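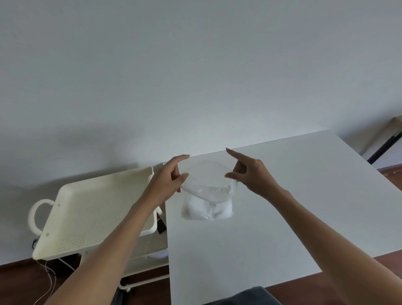 Robots have rules, just like you do at the swimming pool! I help write ours at Mullora, and I have two big favourites.

Rule one: people come first. If someone steps too close, the robot has to slow down or stop, even if it's in the middle of a job (rude not to, really).

Rule two: go gently. A plastic lid can crack if you squeeze it too hard, so our robots must start with a soft grip and only hold tighter if they need to.

And every robot needs a big stop button that's easy to reach. Ours is red. I've pressed it 46 times!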